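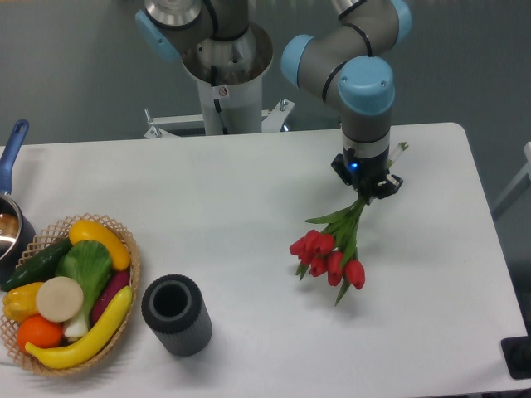
The Plundton work table is a plain rectangular table with a white top, sold for kitchens, craft rooms, flower rooms and small shops. It comes from the Plundton range and replaces the older model with the painted edge. The white surface makes it easy to see what you are working on, and color stands out well against it – the red tulips with their long green stems are a fair example, and so is the yellow squash in the wicker basket. People who arrange flowers or set out produce for display tend to choose white for this reason. If you prefer a darker top, see the Uzor page, where the same base is sold with a charcoal finish.

What you get

The table ships flat in two cartons. The first holds the top, wrapped in foam sheet and cardboard corners. The second holds the legs, the side rails, the hardware bag and a hex key. Please check both cartons before you start and keep the packing until the table is standing. If a part is missing, send us the code printed on the hardware bag and we will mail the part separately.

Assembly

Lay the top face down on a blanket or on the foam it came in. Fit the side rails first and leave the bolts finger tight. Add the legs, then tighten everything in turn. Two people should turn the table over. Do not drag it upright by one pair of legs – this puts strain on the rail bolts and can mark the floor. Each leg has a screw foot that can be adjusted by hand to level the table. Check the bolts again after 2 weeks of use.

Care

Wipe the top with a soft cloth and warm water. A drop of dish soap is fine. Do not use scouring pads, bleach or solvent cleaners. Pollen and leaf sap should be wiped off the same day. Tomato, beet and berry juice will also leave a mark if left overnight. Most light stains come out with a paste of baking soda and water, left on for around 5 minutes and rinsed off. Use a board for cutting and a mat under anything hot. Set vases and pots on a saucer, and dry any rings of water when you move them.

Options

A lower shelf fits between the legs and takes baskets, buckets or folded cloths. It can be added at any time with no drilling. Locking casters are sold in sets and replace the screw feet. A clip-on power strip from Voltico fits the rear rail of this table only, and its cord runs down the leg in the channel provided. The strip is not suitable for use near a sink.

Delivery and returns

Orders leave our warehouse within 3 working days. Remote addresses may take up to 11. The driver delivers to the front door or loading dock and does not carry cartons upstairs. Unassembled tables can be returned in the original packing. Assembled tables are accepted back only if there is a fault, so please look over the top for chips or scratches before you fit the legs.

Page updated 09/11/2021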